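Looking after the two-arm booth at Cusbridge
25/04/2024

A good few of you have written in to ask how we keep the folding booth going from one week to the next, and I have been promising an answer since December, so I hope you'll forgive me for taking my time over it. The booth is the tiled one at the Cusbridge workshop, with the pair of arms standing side by side on the front rail, and it spends its days handling clothes and cloths of one sort or another. Callard built the frame, Kutent looks after our spares, and the day-to-day care falls to Obaidul Gunawardena and, when he'll let me near it, to me.
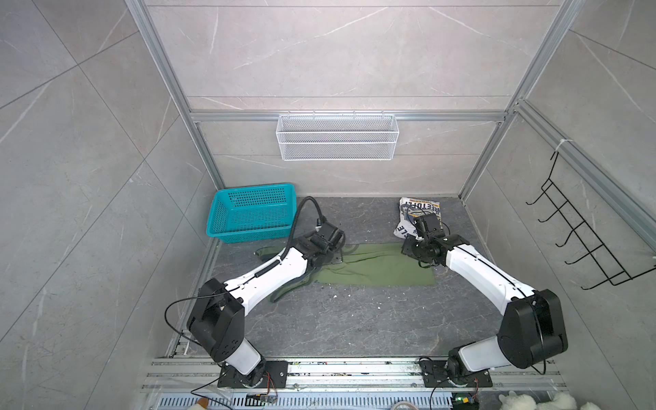
Dust, lint and cables

Fabric sheds. You would not believe how much of it ends up as specks on the floor panel and along the slotted rail, so the first job of any shift is a soft brush, worked from the back wall toward the front, and then a small vacuum nozzle over the vent grille. Please go gently near the two little circuit boards by the bases - a sleeve caught in those thin wires cost us 50 minutes one morning, and the sleeve was mine.

After that come the mounting plates. Obaidul puts a wrench on each bolt every 15 shifts and writes the result in the Weerasinghe book (we named it after the bench it lives on, and the name has stuck). If a bolt moves at all, he runs that arm back through its home position before any cloth goes down.

Cables want more patience than anything else. They need enough slack to loop freely when an arm reaches for the back wall, but a loop that hangs too low will find a collar or a hem sooner or later. We move each arm slowly to its full reach and watch the cable the whole way out and the whole way home, and we do it with the grippers open and then again with them shut.
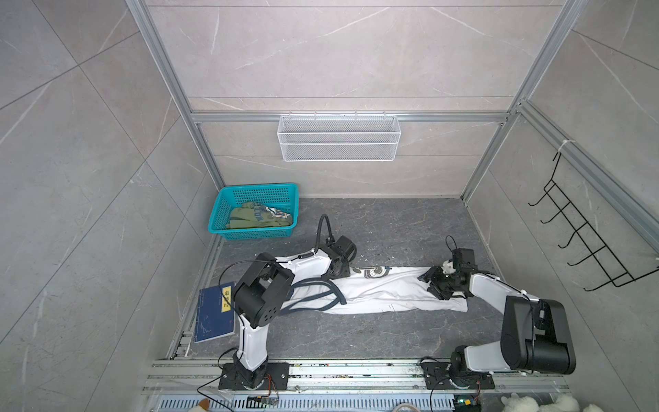 Gripper jaws get wiped with a dry cloth at the end of the day, and we feel along the edges with a fingertip for anything rough enough to snag a thread. We changed 3 sets over the winter, which seemed a lot to me, though Obaidul was quite cheerful about it. He keeps the old ones in a tin for measuring against the new.

The last check is a trial run of 27 picks on whatever cloth is handy, with somebody standing at the stop button throughout. If one pick goes astray we look at the jaws first and the bolts second, and only then do we start fiddling with settings. Anyone who would like a copy of our checklist is very welcome to one - just leave your name in the Weerasinghe book next time you're by.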